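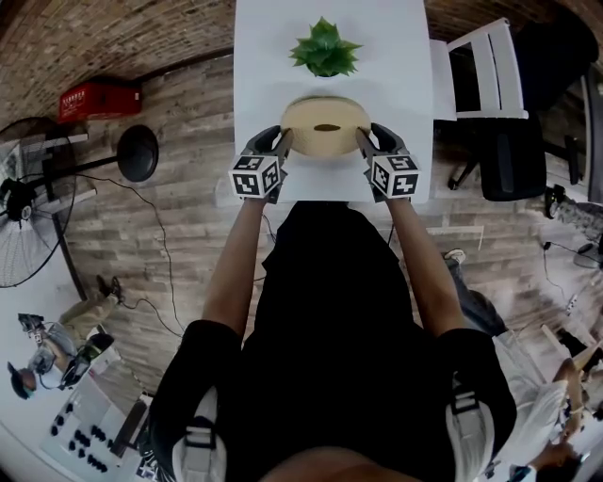 Mohcine Shehata

Norudstead bench notes, Apr 29, 2026

Second look at the Tevon hand-held gripper kit, the pair with the marker cubes. Byun wants a yes or no on buying before the Plornevthorpe work starts. The loan set is the same one we tried in December, with new firmware.

Melon on the white table first. The rind is slightly netted and the black fingers press on it from both sides. Two-handed holds are the main thing we would use these for, so I want more round objects on the list, heavier ones too. Quote is 1,721 per pair, harness included. Spare finger pads are 39 a set.

Then the table with the plant, the woven basket and the flat ring. View from the gripper camera is wide enough to get both mesh pads and the table on the left, and the other gripper's cube as well.

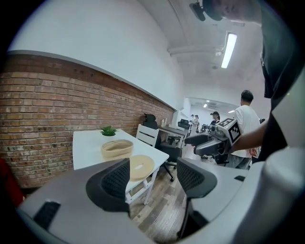
Open points

- Tevon says up to 100 minutes per charge. My log stops at 59, when I ended the session myself. Needs a full run.
- Fingers open: the gap leaves the basket in clear view, but the left pad hides part of the ring. Ask if the camera can be tilted. 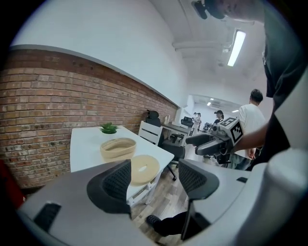 - Export format is still the old one. Byun has the converter script - check it against the new firmware before we sign.

Leaning yes for one pair. Will write to Tevon about the tilt and the pads.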